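Print this page | E-mail this article

3.2 Wash temperature and household habit

Households in the Bivier survey were asked to keep a laundry diary through May. Most had a front-loading machine, and most used the same programme for nearly every load. 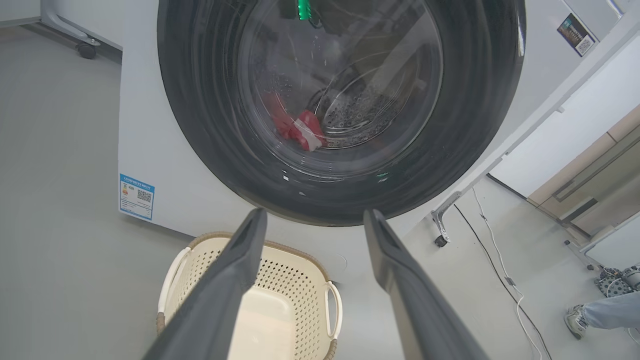
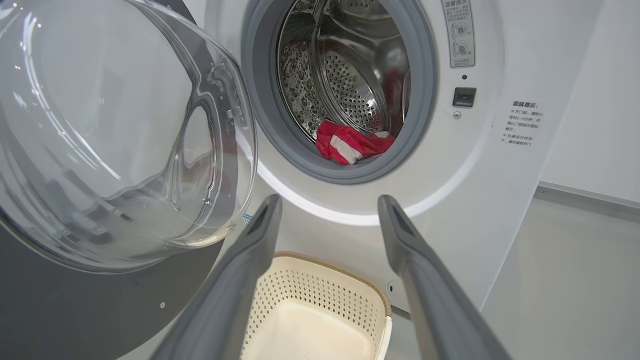
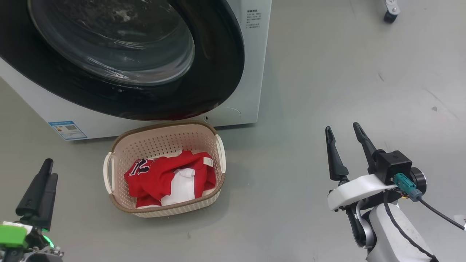
Figure 2. Front-loading washing machine with a round, transparent door.

Does a cooler wash leave everyday clothes less clean? For lightly worn cotton the diaries give little sign of it - people who changed to a cooler programme rated their shirts and bedding much as before, and complaints were mostly about cooking oil and collar marks.

Of the 100 households that returned a diary, 70 never changed the temperature setting during the month. Tikkanen found the same pattern in his earlier work in Griment, where the programme was often chosen when the machine was new and then left alone. Families with small children were the main exception, and tended to keep a hotter wash for towels and bibs.

Load size was harder to judge. Diary keepers wrote "full" or "half full" by eye, and two people in the same home did not always agree. We therefore left out the 5 diaries in which the entries for a single wash contradicted each other. Detergent was recorded by the capful, and caps differ between products, so those figures are given separately in section 3.4.

Correspondence: Heikki Tikkanen, Drosus

Print | E-mail to a colleague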